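A place for everything at Wanville

32 shares | 2 comments

When the Wanville office reopened its main floor in September, the desks were already in place. The storage was not. Charmaine Rampersad was asked to settle what would be kept near the desks, what would go to the basement and what would be thrown out.

"We had inherited 957 items on a register that had not been checked for years," Ms Rampersad said. "A good part of it was stationery. The remainder was awkward: display boards, seat pads, spare panels, flat things that will not stand up by themselves."

The floor now relies on low cabinets in a pale wood finish, set within reach of the rows of white desks. Staff are asked to open both doors before putting a large item away, and to angle it in under the top. 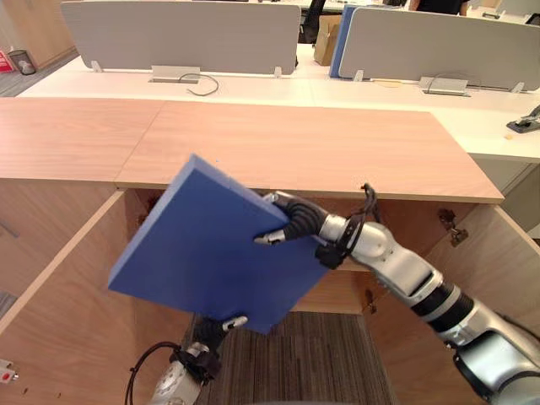 Photo: Wanville Workplace Services

Ms Rampersad said the cabinets were chosen after a trial of the Stallar range, and that height had been the main consideration. "People wanted to see across the room. They also wanted a surface to put a folder down on while they looked for something. A tall cupboard gives you neither."

Shelves were harder to agree on. The first layout, drawn up by Drerora, placed them closer together to suit paper files. Several were later moved to make room for bulkier items, and the spare shelves are held in the basement.
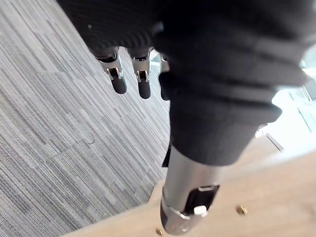 A colleague from the second floor wrote to the office afterwards that the wider spacing was welcome but that small items now drifted to the back, and asked whether trays could be supplied. Ms Rampersad said about 100 had been ordered.

The carpet was kept. Its streaked greys hide ordinary wear, she said, and replacing it would have meant closing the floor again. Cabinet doors must be shut at the end of the day, and nothing is to be left standing on the carpet in the walkways.

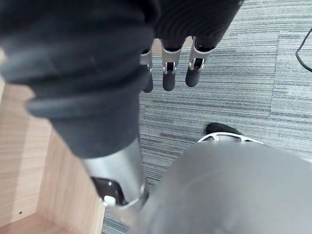 Workplace Services, Facilities and Property Branch

Ms Rampersad was cautious about calling the work complete. "The register has to be kept up. If a thing is moved, someone needs to write it down, and we are still getting used to that."
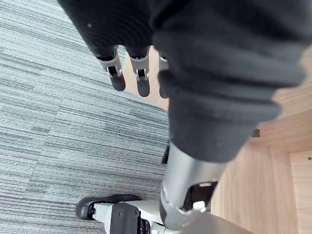
Who decides what goes in a shared cabinet?

The team seated nearest to it, subject to a check of the register by Workplace Services.

The Li Building will be reviewed next under the same arrangements.

Related items
Clearing the basement store: what to label
Booking a shared desk
Disposal of surplus furniture

Contact Workplace Services | © Wanville | Back to top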